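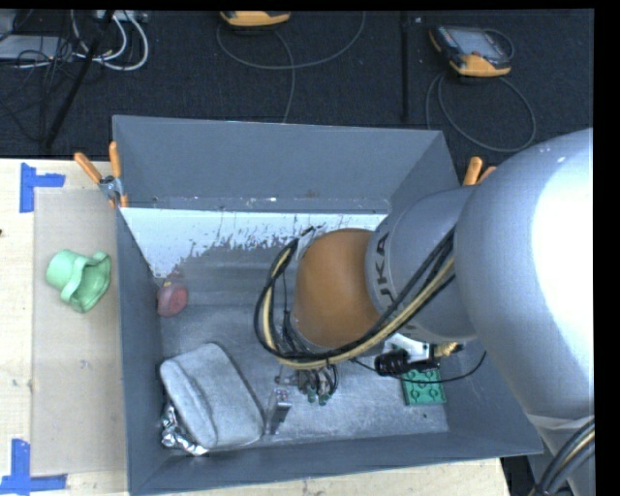

October, late evening

Nets tonight at the Farkden hall, second session of the winter block. Got there early and had the end lane to myself for a while, so I threw a few against the back wall and caught them off the bounce until the others turned up.

Batting first. I have been falling over to the off side since the last month of the season, and I was out lbw more often than I want to add up. The plan was to take guard on leg stump and keep my head still. It felt wrong for the first ten balls. I could see all three stumps behind me in my mind and kept wanting to shuffle across to cover them. Missed two straight ones, both would have hit middle. After that it settled. I hit a few through mid-on that I haven't hit since July, and the front pad stayed out of the way.

Against the bowling machine it was less good. It was set at 71 mph, a bit quicker than I face most weekends, and I was late on anything short. I know the answer is to start the backlift sooner. I did it for an over or so and then forgot.

Bowled for 30 minutes after that. Ran in off the short run because of the hall floor, which is hard on the knees. The left one is sore now and I have ice on it. Length was fine, line drifted down leg when I got tired. Tried the slower ball out of the back of the hand and put one into the roof netting. Leave that alone until spring.

The new bat from Haladard still isn't ready. I have been knocking it in at home in the garage, a little every night, and I must be at about 3,000 taps with the mallet. The edges still mark when I press them. I used the old one tonight with fresh tape on the toe. It will do for indoor balls.

There was some talk about the indoor league afterward. Fairclough have entered again and so have Tristesell, who beat us last winter by 2 runs when we needed three off the last ball and ran ourselves out. I was at the non-striker's end for that and I should have said no. We open against Fairclough this time. I was asked if I would bat at three and I said yes, though I would sooner go in at five and have a look at the pace of the hall first.

Home just after ten. Ate cold pasta standing up, washed the whites even though they were only indoor dirty, and wrote this.

For next time: guard on leg, backlift early, head still. Buy grips and a roll of tape. Find the other inner glove - it isn't in the bag or the car.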